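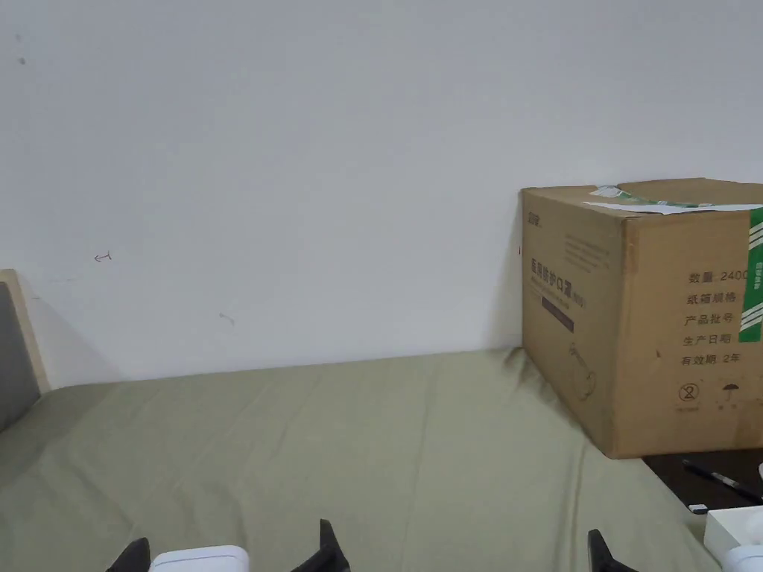
Let the Little Clubs Keep Their Kickoff Times

I've been going to watch Kurnotley for 19 years, and in all that time I've asked for very little. A cup of tea that's hot, a roof over at least one end, and a three o'clock kickoff. The tea is hit and miss and the roof leaks over the corner flag, but the kickoff I could always count on.

Now the league wants to move a bunch of our games to lunchtime, starting in August, so they can be streamed. I get why! A stream brings in a bit of money, and people who've moved away can watch. My old neighbor Makis Zacharopoulos lives a long way off now and he'd love it. But I still think it's a bad trade for a club our size.

We get about 500 on a good day. Plenty of those people work in the morning, or have kids playing in the under-elevens (who don't finish until noon, and then somebody has to find the missing shin guard). Move us to 12:30 and they're not coming. They might mean to, and they might come to the first one, but then it's the next month and they've gotten used to doing the grocery shopping.

Atton tried early games last season. Bukola Mohammed, who runs their snack bar, told me she sold nine burgers at one of them. Nine! Nobody wants onions before lunch, she said, and then everyone went home to eat. I don't know what Atton got for the stream, but I'd be surprised if it covered the rolls.

And there's the away day. Getting to Haruna means two buses for those of us who don't drive, and for a lunchtime start I'd be out of the house before the paper comes. I love this team (I really do, even after that second half at Arnon) but I'm not sure I love it at six in the morning.

If the league wants cameras at our ground, fine, bring them at three. Stream the whole thing, let Makis yell at his laptop. Just ask the people who stand there every other week before you change the time. There's a supporters' meeting coming up in the clubhouse, and I'll be in the second row with my scarf on.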